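Hand gripper notebook, Aserstead shared workshop
25/10/2025

Back on the hand-held gripper after far too long a gap — the last page before this one is from August, and half of it is a shopping list. I'm writing this up properly so that whoever picks up the second unit doesn't have to guess what I did to the first.

The shell went back together this afternoon with the new screws. The old ones were 3 mm too long and had been pressing on the inside of the housing all along, which explains the creak I kept blaming on the trigger. I put the good ones in the tin marked Ekar, along with the spare springs. Please leave them in there! I have already lost one set to somebody's bookshelf.

Trigger travel feels much nicer now. I took the return spring down to the softer of the two we bought from Skisomeck, and my hand didn't ache after a long go with it, where before I wanted to quit after ten minutes. The softer spring does let the fingers drift a little when you hold the thing pointing up, so I may try a stiffer one cut short. That's a job for an evening when I have more patience than I do right now.

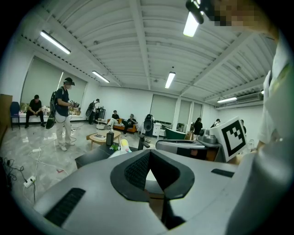
Marker cube next. I printed it again in white at 40 mm a side and stuck fresh squares on, smoothing them down with an old library card from the middle outward. The last batch had a bubble under one corner and the tracking hopped every time the light caught it. With the new squares I logged 40 short runs of picking up and putting down, and the pose held steady in 92 percent of the frames, which I'm very happy with. The bad frames nearly all come when I roll my wrist too far over and the marker turns edge-on, so that's me and my elbows as much as the hardware.

The overhead tubes are still a bit of a worry. Glossy tape picks up a shine from them at certain angles, and I'd like to try the matte paper from the Lazarević sampler before I print any more squares. It's thicker, so the edges may want a dab of glue.

Things I'd do differently: mark which side of the cube faces forward before gluing it (I had to pry mine off with a butter knife and start over, and there's still a scar on the base). Print the mount with the layers running the other way too. Mine has a hairline crack by the rear screw — it hasn't grown since lunch, but I've drawn a pencil line at the end of it to keep an eye on.

Still to do: short spring, matte squares, new mount, and a longer cable for the logger, which tugs when I reach across the table. The files are in the shared folder under "cube, second try". The one called "final" is older, sorry, I'll rename it.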